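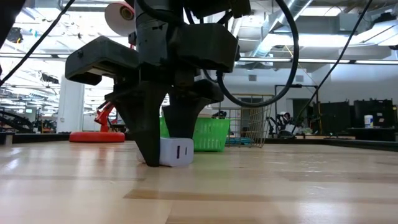

Chargers are the items most often mislaid at the Dravbridge Residence, according to the resident services coordinator, who has overseen the shared study rooms there for six years. "Books come back to their owners within a day," the coordinator said. "A charger can sit on a windowsill for an entire term."

The residence houses 361 students across two buildings, Sodmont and Galindo. Until last August, each floor kept its own box of unclaimed cables and plugs. The boxes were rarely sorted, and students who had lost an item on one floor seldom thought to ask on another.

The present arrangement is simpler. Small electrical items are brought to a single table on the ground floor of Sodmont, where they are sorted every Monday. Baskets are used for sorting, and a desk lamp stands on the same table. "We chose open baskets on purpose," the coordinator said. "People want to look in and recognize their own things – they do not want to fill out a form."
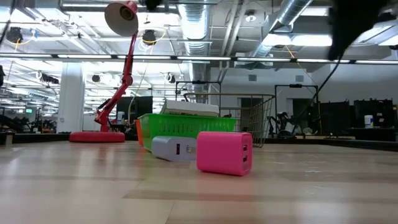 Color has proved to be the most useful detail in a claim. A student who reports a white charger may be shown several before the right one is found, while a pink one is generally returned the same afternoon. The office now asks new residents to mark plain chargers with a strip of tape and a room number.

Unclaimed items are held for 12 weeks. They are then checked by the maintenance office, and those in good order are placed in the loan drawer at the front desk. "The drawer had 40 items in it at the end of spring," the coordinator said. "Most were borrowed during exams, and most were returned."

The residence plans to extend the arrangement to Gellonari House, which opens to students next year. The coordinator expects to keep the same Monday hours there, with a second table near the mail room. Headphones and calculators will be accepted as well – keys will continue to go to the security desk.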